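Trundmont library card changeover starts, old cards stop working in the autumn

Posted 07/07/2022
News desk

Trundmont library is changing its cards. All of them. Anyone with an old one will need to swap it before the end of the summer or they won't be able to take books out, and that includes children's cards and the ones for the home delivery round.

The swap desk opened this morning just inside the Owusu Street door. Queue was out to the bike racks by mid morning but moving. Bring the old card and something with your address on, a bill or bank letter will do. It's free. Lost your old card? Also free, until the end of the summer, after that the usual charge comes back.

The library has 3000 cards to get through, by its own figures, and 100 were done before lunch on the first day.

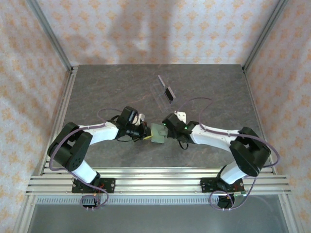
Why now? The old system is going. It was put in when the building reopened after the flood and the company behind it no longer sells parts for the scanners, so when one breaks that's it. Two of the desk scanners have gone already and the one upstairs only works if you hold the card at an angle, as anybody who uses the upstairs desk will know. The replacement is called Rudeo and is already running at the Erau branch, where it came in last April.

Erau had a bumpy start. Reservations went missing for the first few weeks and some people were sent reminders for books they had handed back long before. The library says that has been sorted and that Trundmont reservations will be copied over by hand and checked, not moved in one go like last time. Worth making a note of what you've got on order all the same.
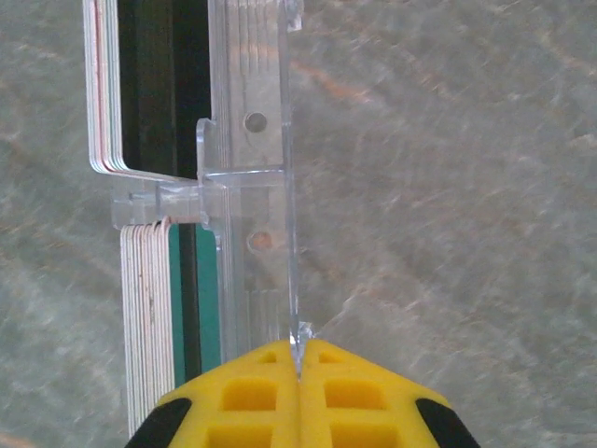
Your borrowing history does not come with you. This has annoyed a few people, mainly those who use it to keep track of which in a series they have read. You can ask for a printout at the desk, but ask before you swap, once the old card is cancelled the record goes with it. Printouts are free up to 12 pages.

Other changes, quickly:

Loans. Still three weeks. Renewals go up from two to four, unless somebody else is waiting for the book. Large print and audio the same.

Fines. No change for adults. Children's fines were scrapped a while back and stay scrapped, the new leaflet leaves this out and is being reprinted.

PIN numbers. Everyone gets a new one. You choose it at the desk, four digits. If you don't choose one then it is set to your day and month of birth and you are asked to change it the first time you log in.

Card size. The new card is the same size as a bank card, the old ones were a bit taller and stuck out of most wallets and holders. No key fob version this time, sorry to those who liked theirs.

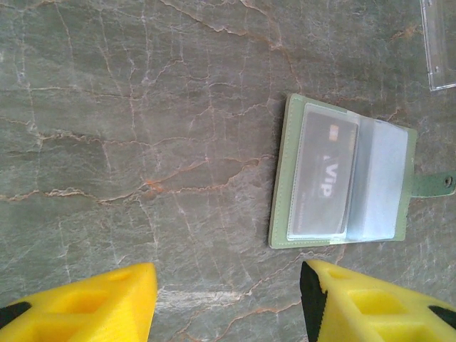 Home delivery and the mobile library

If you get books delivered you don't need to come in. The driver will bring the new card with your next box and take the old one away. Sign the slip and that's done. Carers can sign on somebody's behalf as long as they are already named on the account.

Mobile library users can swap on the van but only at the longer stops, which are the school lay-by and the car park behind the chapel. The short stops are just too short. The timetable is otherwise the same as it was in spring, apart from the hill route, which is off until the road is resurfaced. No date for that yet.

Schools are being done seperately. Letters go home in book bags at the start of term and the cards will be handed out in class, so there's no need to bring pupils in over the holidays unless they want to join the summer reading scheme. In that case they do need a new card first, because the scheme stickers are given out through the new system.

Community groups with a group card have a bit more to do. There are 43 of these on the books and the library thinks a good few belong to groups that have packed up. Each one needs a named person to come in with a letter from the group. Any group card not claimed by the end of summer will be closed and the books on it chased. Playgroups, reading circles and the craft afternoons at the hall have all been written to.

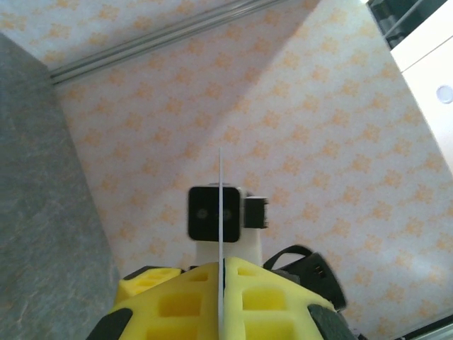 The craft afternoons carry on as normal by the way, there was a rumour going round that they were stopping to make room for the swap desk. They aren't. Nor is the family history table, though that has moved upstairs next to the maps for the time being. Lift is working.

Opening hours for the swap desk are the same as the library's except for the last hour of the day, when the system is shut down to copy everything over. Turn up in that hour and you can still return and borrow but not swap. Quietest time is likely to be just after two, going by this morning. The late opening evening is expected to be busy, staff are asking people who can come in the daytime to do so.

Old cards can be dropped in the box by the door once cancelled and will be shredded. Some people have asked to keep theirs, and that's fine, the desk will punch a hole in it.

The self service machines will be switched off for a day while the new readers go in. Date to be put up on the doors and on the noticeboard in the market. Books due back that day get an extra day automaticaly.

Questions to the main desk, in person or by phone. The email address on the posters has a letter missing and doesn't work, new posters are on the way.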